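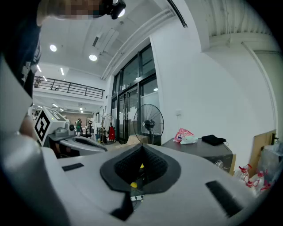 Gray gripper body, with two bits of yellow showing in the gap.

20/04/2022

My copy of the Plukard set of Weltholm came in the mail, and I have now been through all of it. The pressing is limited to 3000 copies, of which 1000 have the hard slipcase. Mine is one of the plain ones. The discs are the same either way.

There are two cuts of the film. The theatrical cut is the one most people know from the old DVD, with the darkened night scenes and the hiss on the left channel. The long cut adds 4 minutes, nearly all of it in the boarding house section before the first killing. Plukard built it from the negative plus a festival print, and the joins are easy to spot if you look for them. Grain gets heavier, blacks turn slightly green, and the image shifts a little to the right on each change. I would leave it that way. The old DVD hid its damage by smoothing everything, and faces suffered for it.

Encoding is fine. Bit rate stays high through the fog scenes, where I expected banding and saw almost none on my set.

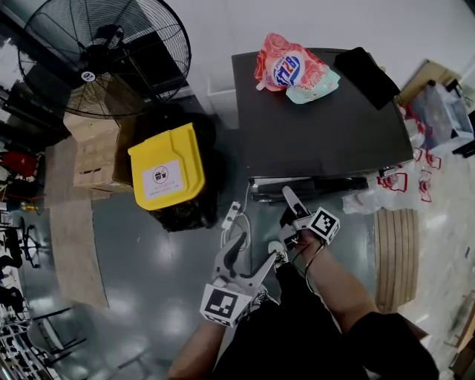
Audio is less good. The mono track is clean but drifts out of sync by a few frames in the last reel of the long cut. I checked on two players, and the theatrical cut does not have the problem. I have written to Plukard and will add a note if they answer. The subtitles are new and read well, apart from one line in the train station that is still missing.

Hiba Chamoun's commentary is the best of the extras. She covers the shoot in Berkton, the lens choices, and how the Yüksel lab came to lose one reel of the original sound – a story I had only seen in pieces before. Nkechi Okoro's booklet essay deals mostly with the score and gets the cue order right, unlike the old liner notes.

The second pressing is due in May, without the booklet. If the sync fault matters to you, wait for that one and see whether they fix it.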